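The Right Height for a Table

Print this article
E-mail this article

Most work surfaces are built to a standard, and most people are not.

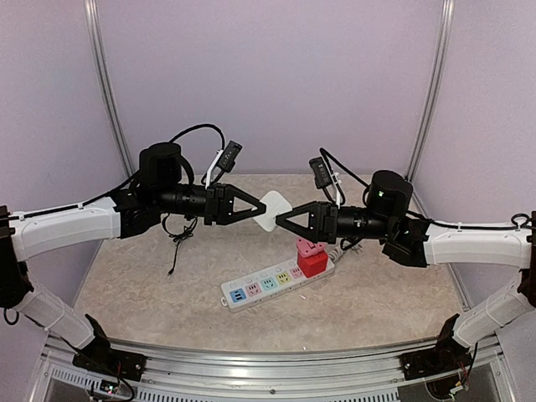

Merle Merrick says she spent 19 years bent over a counter that was three inches too low for her, and that it never crossed her mind to blame the counter. She thought she had a bad back. Her mother had one too, and her mother had cooked in the same kitchen.

Merrick is five foot eleven. The kitchen in her Grasville house was put in by a builder who used the same cabinets in every house on the street, at the same 36 inches from floor to work surface. Last August she had the base cabinets raised on a new plinth. The job cost her $1,650, including the plumber. She can now roll out pastry for an hour and stand up straight afterward.

"I keep telling people to go and measure," she says. "They look at me like I'm selling something."

The 36-inch counter is so common in American homes that few buyers ask about it. Cabinets, dishwashers and stoves are all made to fit. A dining table is usually 29 or 30 inches high, and so is a desk. Workbenches vary more, mostly because people still build their own. If you fall near the middle of the range in height, these numbers will probably do you no harm. If you don't, you learn to stoop or to hitch up your shoulders, and after a while you stop noticing that you do it.

Sebastian Zamfir has made tables in a rented unit behind the Arkgate shopping center for 11 years. His shop is called Katen, and it started out selling dining tables. Now more than half of his orders are for what he calls standing work: kitchen islands, sewing tables, potting benches, a long table for a man who ties flies.

When a customer calls, Zamfir asks what they will be doing before he asks how tall they are. Kneading bread takes weight from the shoulders, so the surface should be low, well below the elbow. Chopping vegetables is done a little higher. Fine work, such as beading or fixing a watch, needs the hands up near the chest, where the eyes can reach them without the neck dropping.

"One person can need three heights in a day," he says. "They have one table, so two of the jobs are wrong."

His method is simple enough to try at home. Stand in the shoes you normally work in. Let your upper arms hang, and bend your elbows until your forearms are level with the floor. Have someone measure from the floor to the point of your elbow. For light kitchen work, take off four inches. For heavy work such as kneading or planing wood, take off six to eight. For close work, add two to four. Then do the job for ten minutes at that height, using a stack of boards if you have to, and adjust.

The shoes matter more than people expect. Zamfir once built a sewing table for a woman who was measured in work clogs and then sewed in her socks. The table came back to the shop and he took an inch and a quarter off the legs -- a morning's work that he did not charge for. He has asked about shoes ever since.

Not everybody needs a new table. Brodie Quinlan rents an apartment and cannot touch the kitchen. He is five foot five and his trouble runs the other way. At the counter his elbows stick out to the sides and his shoulders creep up toward his ears. He tried a step stool and kept falling off it. What he ended up with is a low platform made of two-inch lumber, covered with rubber matting, that runs the whole length of the counter and slides out in two pieces. The lumber came from a neighbor's old deck.

Quinlan says the platform took him a weekend to build and a month to get used to. The refrigerator is not on it, so he still steps down to fetch the milk. He has marked the edge with yellow tape.

For tall people who rent, the usual fix is a thicker cutting board, or a board set on a sturdy frame. Butcher shops have worked this way for a long time. A board on a four-inch frame turns a 36-inch counter into a 40-inch one, though only where the board is. It has to be heavy and it must not slide. A damp towel underneath is enough for most boards.

Corey and Raelene Kereama have a harder problem. He is six foot three and she is five foot one, and they cook together. They also run a small jam and pickle business called Rewi out of a kitchen at the back of their house, so in the fruit season they may be on their feet from six in the morning until after dark.

For the first few years they worked at one long table, set at a height that suited neither of them. Raelene had sore shoulders by lunch. Corey took to sitting on an upturned crate, which put him too low, and then to kneeling on a cushion. In the second summer he cut the cushion in half so he would have one for each end of the table.

They looked at adjustable tables. The one they liked best, with a motor and a top big enough for their trays, was priced at $2,000, and they would have needed two. A hand-cranked model came to $1,462 before delivery. In the end they went to Zamfir, who built them a single table with a step in it. The left-hand two-thirds stands at 34 inches and the rest at 41. It cost them $1,000, and they paid it off over one season.

Raelene was not sure about the step at first. She thought things would get knocked off the high end onto the low end, and in the first week a colander was. Since then it has given them less trouble than she expected. The lids and labels live on the high side. Anything with boiling sugar in it stays on the low side, where she can see down into the pot.

"He used to stand behind me and reach over," she says. "Now he's got his own end, and he can stay there."

Corey says his knees are better. He would change one thing: the step has a square edge, and he would have it rounded.

There are limits to what a table can fix. Zamfir tells customers that standing still is hard on anyone, whatever the height, and that a good surface does not help much if the light is poor and the worker has to lean in to see. He also turns some people away. A man came in last spring wanting a desk raised by five inches, and when they talked it over it was plain that the chair was the trouble. Zamfir sent him off to have the chair looked at.

He would like to see kitchens sold the way bicycles are, in sizes. He does not expect it. Cabinet makers want every box to match every other box, and home sellers worry that a tall counter will put off a short buyer. Merrick heard this from nearly everyone when she was planning hers. Her brother was especially firm about it.

She went ahead anyway. She is 61 and does not plan to move. The new plinth left a gap beside the stove, which could not be raised with the rest, and she has filled it with a strip of oak that she oils twice a year. Her daughter, who is five foot two, has asked for a stool at Thanksgiving.

Print this article
E-mail this article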